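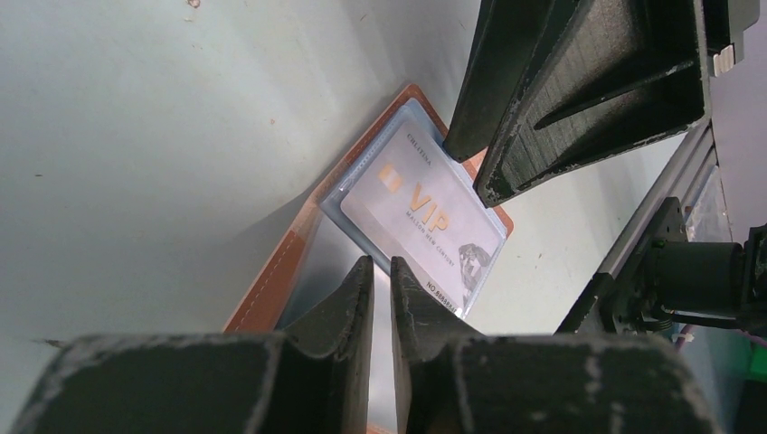
Card holders: do you keep the plastic sleeve on or bin it?

Posted in Wallets, Bags & Everyday Bits

pennywort_jo
Right, settle something for me. I bought a tan leather card holder in November (a Guvdale, the caramel colour with pale stitching, I love it to bits) and I've been keeping my membership cards in those clear plastic sleeves before they go anywhere near it. My sister says this is like leaving the film on a new telly. I say the gold lettering on my old gym card rubbed off to nothing in a year and I'm not having that again! The trouble is that a sleeved card is a proper squeeze to get in and out, so half the time it ends up sitting on top of the holder on the hall table and I go out without it. Sleeve or no sleeve?

tobermory60
No sleeve. They're cards. They live in a wallet, they get scruffy, you get sent a new one.

Eifion Penry
Sleeve, every time, for anything with gold or silver printing on it. The foil stuff comes off far quicker than ordinary ink. I've got a Graltari holder, 14 years old now, and the cards I kept in sleeves still have all their numbers. The one I didn't bother with is a blank white rectangle with a chip in it, and the girl on the desk has to type my name in.

One thing though, don't force a stiff sleeve into a new leather slot. Try the softer ones with rounded corners. Square corners dig in and you'll see two little dents on the outside of the leather before long.

pennywort_jo
Oh that's useful, mine are the stiff ones! That'll be the marks I've been blaming on my keys.

mags_in_the_attic
Disagree with Eifion on this, sorry. I sleeved everything for years and all that happened was the slots stretched. Took the sleeves off one Thursday when I was having a clear-out and every single card slid about and fell out the bottom in the car park. Leather doesn't go back once it's stretched, or mine didn't.

Eifion Penry
Depends on the leather Mags. What was it?

mags_in_the_attic
An Issa one, quite thin and soft. Lovely to hold, useless at holding cards.

tobermory60
There you go then. Bin the sleeves.

quillfeather
Can I ask a side question, do the contact chips still work through a sleeve? My Steris club card has the gold chip and the reader at the door is the push-in sort, so I have to peel the thing out every time with a queue behind me. I've broken a nail on it!!

Eifion Penry
Not in a push-in reader, no, the metal has to touch. Tapping is usually fine through thin plastic. You can get sleeves that are open down one short side, I'd go for those. I paid 4 quid for a pack of 40, so I've still got a drawer full.

pennywort_jo
Forty sleeves! How many cards have you got??

Eifion Penry
Fewer than that. I was hoping my wife would take an interest.

mags_in_the_attic
Haha. She hasn't, I take it.

lowfield_dan
My compromise, for what it's worth: sleeve on for the fancy ones that only come out now and again, nothing on the ones you use daily. My bank card goes in bare and I've got a VIP thing from a restaurant that I've kept sleeved and it still looks like it did in the envelope. Mind you I've been there twice.

Also Jo, does your holder have a slot on the back? I'd put the sleeved card in there on its own and leave the front ones for bare cards.

pennywort_jo
It does have one on the back, I've been keeping stamps in it! OK I'm going to try Dan's way, with Eifion's round-cornered ones. Stamps can go in my purse.

tobermory60
You have a purse AND a card holder?

pennywort_jo
Don't start.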